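**FOR RELEASE IN JANUARY**

# Vatura opens its two-arm teaching bench to outside teams

Hi, I'm Aurelia Gruber, and I run the teaching bench at Vatura. They let me write this one myself, so it's going to sound like me and not like a brochure (sorry, sales!).

Starting this month, small shops and school labs can book time on our bench and teach a pair of robot arms a job by remote control. You sit at the operator station, you move two hand controllers, and the arms follow along. No code. We record every run, and at the end of your session you go home with the whole set of demonstrations, ready for training.

The first package is called Bonimix, and it's all about household storage: drawers, lids, boxes, the stuff that looks dull until you try to do it with two grippers. Each Bonimix booking covers 40 demonstrations. Our first outside team, from the design shop Igwe, got through 39 of them before lunch and then argued over who got to drive the last one!

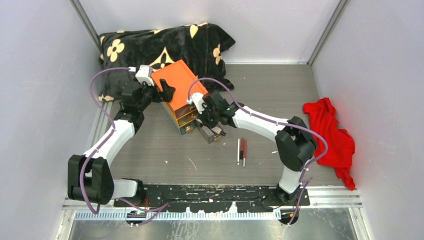 *2 min read*

Drawers are my favorite thing to teach, because you really need both arms. A light cabinet will scoot away from you the second you tug at it, so one gripper goes on the orange top to hold it steady while the other works down at the open front. New drivers nearly always forget the holding arm. I did too, for weeks, and I have the recordings to prove it.

We also like a bit of clutter on the floor of the workspace. Pens, a crumpled red cloth, a big black blanket with flowers on it bunched up at the back... real rooms have things lying around, and I'd like the training runs to have them too. If you'd prefer a bare floor for your sessions, just say so when you book and we'll clear it.

A few practical bits. Sessions start at 9 a.m. and a first-timer should plan on the full morning, with the opening half hour spent just getting a feel for the controllers (go slow, please, slower than that). You can bring your own objects as long as they fit between the arms. We keep bad runs in a separate folder, and you choose whether to take them with you. I'd take them.

A second package, Sollard, is coming next. It covers folding and bagging, with 100 shorter demonstrations per booking, and I'm still fiddling with the task list, so suggestions are very welcome.

**Booking and press visits:** ask for Aurelia at the Vatura front desk. Reporters are welcome to have a turn at the controllers, and I'll happily talk drawers for as long as you can stand it.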